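We use cookies to remember your settings and to see which pages are read. By carrying on you agree to this. Accept / Manage choices

Monday, late, and the kettle has only just gone on. I meant to write this up at lunch and then lunch didn't really happen, or it happened standing up with a cheese roll in one hand and the tally sheet in the other, so you will have to forgive me if the order of things is a bit muddled.

We are at 302 good ones. I want to put that down first because I have been carrying the number about all day like a hot dish. The target Grigaitė set us for this stretch is 936, which sounded perfectly reasonable when she wrote it on the board and sounds rather less so now, but 302 is a proper start and I am pleased with it. By a good one I mean a go with a clear beginning and a clear end, where the grippers did what the label says they did and both recordings opened afterwards without a fuss. Everything else goes in the other folder, which I have stopped calling the bin, as Grigaitė rightly points out that the fumbles are worth keeping and labelling too. The model has to learn somewhere what a slip feels like. I still sigh a little whenever I drag one across.

The morning was mostly calibration. I used to rush it, back in the Brilum days, and I paid for it with a whole week of recordings in which the finger width was out and we couldn't trust a single closing. So now I do it slowly, with the radio low. Open all the way, close all the way, check the reading, do it again, then the same with the other hand. Twenty minutes if it goes well. It didn't go especially well today, the left one kept reporting that it was a touch open when it was plainly shut, and I went round and round with it until I remembered the setting from Friday that I had written on the back of an envelope and then put somewhere safe. The somewhere safe was my coat. I do wish I were the sort of person who kept one notebook.

After that we got going, and once you are going it has a lovely rhythm to it, like shelling peas. Reach, close, hold, lift or turn or whatever the card says, put down, let go, hands back to the start. I had forgotten how much I like it. You begin to notice your own habits, too. I always come in from the left. Always! I went through a batch of sixty or so clips after the tea break and every blessed one had the same approach, a sort of polite sideways shuffle, and a learning system fed on nothing but that would suppose there was no other way to pick a thing up. So the afternoon's rule was to vary it on purpose - low, high, straight on, a bit crooked - and to move the starting point each time as well. It feels very odd at first, like writing your name with the paper upside down, and then you settle.

The other thing I want to remember is pace. I am quick when I am tired, which is the wrong way about, and the quick ones look snatched when you play them back. Grigaitė's advice is to breathe out as the fingers close. I thought that was a bit much when she first said it, more like a yoga class than a day's work, but I tried it from two o'clock onwards and my last run of twenty had only one in it that I had to move across. I shall have to tell her, and she will be unbearable.

Smooth, pale, shiny things remain my least favourite. There is so little for the eye to hang on to, mine or the camera's, and under a bright light the shape simply washes away at the top. I asked whether we might leave them until the end and was told, kindly, that we might not, as people's homes are full of smooth white things and Lendlow is meant to be for people's homes. Quite right. So there was a good deal of it today, held upright between the fingers, with the second gripper waiting its turn at the side.
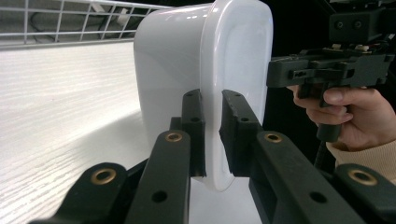
Hubert Fuchs
Demonstrations and labelling, Lendlow project, Hivside

I like how it looks from down there, I must say. When you are holding the thing you only ever see the backs of your own knuckles, and then you open the recording and there are the arms coming up at you, enormous and black, with those four brass rings, and the two fingers pressing on something perfectly plain and white. It makes the job look far grander than it feels with an aching thumb.

About the thumb. I have moved to shorter sittings, and I'm going to stick to them even if the tally suffers. An hour, then up and about, then the labels, then another hour. The labels are a rest of a kind. I have started writing them in the plainest words I can find, "grip the front and side and hold" and so on, after an argument with myself over whether "grasp" and "grip" were the same thing. I had used both, all through last week, with no system whatever, and there are 600 lines to go back and tidy. I did a few pages of them tonight and will do more tomorrow with fresh eyes.

Things for the morning, before I forget. Find the envelope again and copy the number somewhere sensible. Charge both grippers, not just the one. Ask Grigaitė whether she wants the two-handed goes counted separately or all in together, as I have been putting them in together and have a nasty feeling about it. Buy milk.

The kettle clicked off some while ago and I never noticed, so I shall have to boil it again.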